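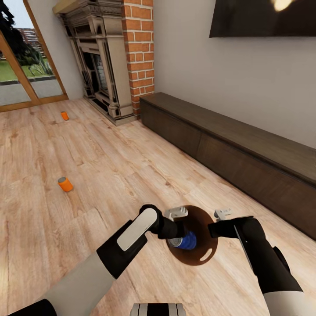 How do you teach a two-armed robot to tidy a living room without ever putting it in one? You let it practise in a simulated house, over and over, and then find out how much of that practice carries across to a real machine.

I had been wanting to see this done since April, when a friend forwarded me the notice for the Vaughan open day in Luledport. Vaughan is a small lab on the upper floor of what used to be a seed merchant's, and you go up by the outside stairs, which were very slippery. There was tea at the top. I mention it because it was good tea and because I ended up staying long past the time printed on my ticket.

The work they were showing is called Tisamdale. It is a household tidying project, and the part that interested me most was the simulator. The rooms are copied from real houses, with proper fireplaces and media cabinets and glass doors onto the garden, and then things are dropped on the floor for the robot to deal with. Drinks cans, mostly. A flat disc-shaped object lies on the same floor too, so clearing the cans is a real job with a real point to it. You watch from the robot's own point of view, with its two arms reaching up into the screen, and after ten minutes I had started leaning left and right in my chair as though that would help!

Sugeng Sitompul ran our session. He gave us the method in plain words, and I'll try to do the same.

A person first does the task by hand in the simulator, steering both arms with a pair of handles. They recorded 217 of these demonstrations. That is a tiny number for this sort of learning, so the software then makes new ones out of the old: it cuts each demonstration into short pieces (reach, close, lift, carry, let go), moves the can and the furniture somewhere else, and stitches the pieces back together so that they fit the new layout. Every new version is played through in the simulator from start to finish. If the can ends up where it should, the run is kept. If it is dropped, the run is thrown away. After all that sorting they had 2,132 good ones to train on, and the person with the handles could go home.

The bit I hadn't understood before I went is why cans are so awkward. One standing up is easy enough. One lying on its side will roll if you so much as brush it, and squeezing it with two arms only works when both fingers meet it at nearly the same moment. If the left one arrives early, off it goes across the floorboards. Sugeng showed us an early version of the controller doing exactly this, chasing a can towards a fireplace with great determination, and the whole room was laughing and cheering it on.

What fixed it was a change in how the two arms are trained. At first each arm had its own controller and only knew about its own side. Now there is one controller for both, and it plans a short stretch of movement for the pair together. On rooms it had never seen, the two separate controllers cleared the floor in 2 out of every ten tries or so. The joint one managed it in almost 70 per cent. I asked whether that was simply down to having more examples, and he was pleased to be asked: both versions were trained on the same set, so the gap comes from the planning.

He was just as open about what doesn't work yet. Shiny floors confuse it when the light is low. Crushed cans are a problem, as the simulator treats every can as perfectly stiff. And the real-machine tests, which are done with a pair of arms lent by Cosness, are behind the simulated ones. They have only tried two real rooms so far and he wouldn't give us a figure for those, which I rather respected.

Anyone could have a go with the handles in the last hour. I did, twice. The first time I knocked the can clean under a cabinet. The second time I got both fingers on it and lifted, and it stayed put for a good few seconds before I got overexcited and opened the left hand. A girl of perhaps eleven went after me and cleared a whole room on her first go, chatting to her dad the entire time.

If you want to go to the next one, book early, as the talks are in a small room and the people standing at the back couldn't see the screen. Bring questions about the stitching method in particular, because that was where the answers got really interesting. There is parking behind the building, but the entrance is round the side and easy to miss. I walked back to the station along the harbour, trying to pick up my own empty can with one finger of each hand. It is much harder than it sounds.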